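About Zeser

Zeser builds and supports small robot work cells for teaching labs and applied research groups. The company has two product lines. Jellon is a tabletop manipulation kit with a fixed work surface, a set of shape blocks and the software needed to run and log pushing and sorting tasks. Evangelista is the service contract that goes with it and covers installation, calibration visits and remote support.

We work out of a single site in Brirkska, with an assembly area on the ground floor and the test benches above it. There are 27 people on staff. Most of them are mechanical or controls engineers, and the same engineers who design the cells answer the support line.

What we supply

Jellon ships without an arm. Customers mount their own, and we supply the adapter plate, the collar and the tool. This keeps the price of the kit low and avoids a second safety assessment for labs that already have an approved robot on site. Before an order is confirmed we ask for the flange drawing, the payload rating and the controller version. If the arm is one we have not fitted before, the adapter is machined to order and the lead time goes up by 3 weeks.

The standard tool is a single rigid finger with a rounded tip. It has no moving parts and needs no air or power. A task such as "move the green cylinder next to the yellow heart" is done entirely by pushing, so the result depends on the contact point, the approach angle and the friction between block and board. Customers coming from pick-and-place work sometimes ask for a two-jaw gripper instead. We can quote for one, but the task library and the scoring scripts were written for the finger, and they do not transfer without changes.
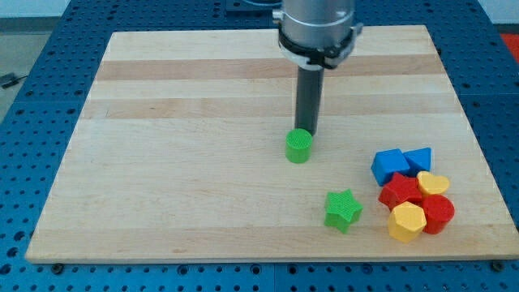

Friction is the quantity we spend the most time on. Blocks that slide too easily overshoot, and blocks that stick tend to tip when they are pushed above mid-height. Each work surface is checked on our bench with a drag test in both directions of the grain, and the readings are supplied on a card with the kit. Customers who refinish a surface should repeat the test and enter the new values in the configuration file.

Block sets are made in-house. Replacement blocks can be ordered singly, by shape and color, and we keep the print profiles fixed so that a replacement matches the set it joins. Sets from before the current revision have a slightly larger edge radius. They can be used alongside new ones for demonstrations but should not be mixed in a scored run.

Software

The Jellon software runs on one workstation. It handles the camera feed, block tracking, the task list and the run log. Logs are written as plain text with a time stamp on every command, and they stay on the customer's machine unless a support ticket requires a copy. An interface is provided for labs that want to run their own controller in place of ours.

Service

An Evangelista contract includes 2 calibration visits per year. At each visit an engineer checks that the surface is level, measures tool runout, inspects the collar for wear and repeats the camera calibration. A written report follows by e-mail. Remote support is open from 8 a.m. to 5 p.m. local time, and tickets that stop a lab from running are taken first.

Travel is included for sites within a day's drive of Brirkska. Sites farther out are quoted separately.

Visits and orders

Prospective customers can book time on a test bench and bring their own control code. Bench sessions last half a day. Please send the code and a list of dependencies in advance so that the workstation can be prepared. Quotations are valid through the end of the following month, and the current price list was issued in October.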